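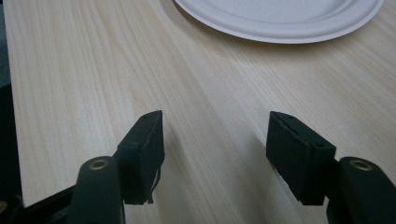 Paper plate on the pale table, nothing on it yet.

March 16, 2023
Posted by the Bresten bench

Plates for the Samau lunch are the moulded pulp sort, white, raised rim. Ordered 1,000, got 700, rest to follow. Weighed down 2 with wet rice for an hour. One went soft in the middle, the other held. Will try them doubled up. Table wants a wipe with soap only, no spray, it marks the grain.

Comments

Do the Asska ones stack any better?

Slightly. They stick when damp.

Keep 4 back for the Bawa shelf please.

Contact | © Bresten Workshop | Back to top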